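I gave up coffee in February, which anyone who knows me will tell you was a stupid month to pick. It was dark when I got up, dark when I got home, and the furnace had developed a noise like somebody dragging a chair across the basement. My doctor hadn't told me to quit or anything. I just noticed one Tuesday that I'd had four cups before lunch and my eyelid was twitching so hard I thought the other people on the bus could see it.

So, cold turkey. Don't do it this way! My sister-in-law Kerstin cut down by half a cup every few days and sailed through it like a woman on a cruise. I went from a full pot to nothing and spent the whole first weekend lying on the chesterfield with a bag of frozen peas on my forehead, eating dry toast and being rude to the cat. Two days of that. I watched a curling bonspiel start to finish and couldn't tell you who was in it.

The headache went. What took its place was a sort of hole in the morning where the coffee used to be, and I don't mean the caffeine so much as the whole business of it - the kettle, the grinder, the smell, standing at the counter in my socks with the radio going while I waited. I tried hot water with lemon. It's hot water with lemon. I tried the roasted barley stuff that Dolores Hutchins swears by (she's been off coffee since her kids were small and she brings her own jar to people's houses) and it was fine, it tasted like the bottom of a toaster, but in a cozy way. I still have most of the jar if anybody in Testthorpe wants it.

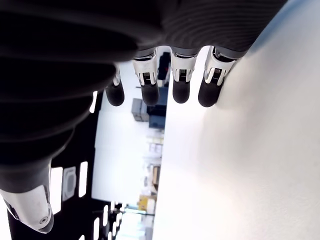

Tea was the thing that finally stuck, and I came to it sideways, because Bimla Tripathi from my old office had me over and made a pot of proper chai on the stove. I'd only ever had the syrupy kind from a drive-through. She crushed the cardamom with the flat of a knife, grated in an alarming amount of ginger, let the whole thing boil up to the rim of the pot, took it off, and let it boil up again. I wrote it all down on the back of a receipt and went home and made it badly for a week. My milk kept catching on the bottom, and the ginger is murder if you've got any kind of nick in your skin. By the end of the week I was stirring with my fingers held out stiff, and I'd have happily swapped them for a set like those black-tipped ones with the silver joint, which I can't imagine are bothered by ginger in the least. Anyway, the trick is water first, then spices, then tea, then milk, and keep the heat lower than you think.

I've got a bit obsessive since. There's a shelf now. There's an Assam I get in a paper bag from the shop in Grirport, and a smoky one that Bastian gave me that smells exactly like a campsite the morning after, and a green one I keep scalding no matter what I do. I bought a little thermometer for it and then lost the thermometer, so I'm back to guessing.

As for the sleep, yes, it's better, and yes, I know black tea has caffeine in it, please stop emailing me. I have 2 cups in the morning and the pot goes away by noon. The eyelid hasn't twitched in ages. I'm also saving a bit of money, or I was until the shelf.

I did have one coffee, at my cousin's in the spring. It was a good one too, out of one of those stovetop pots, with a colour like molasses. I drank half of it and then talked without stopping all the way home, and my husband asked very nicely if I'd mind not doing that again.

If anyone has a way of making iced chai that doesn't go watery, I'd love to hear it. I've tried freezing it in a muffin tin, and now I'm short a muffin tin.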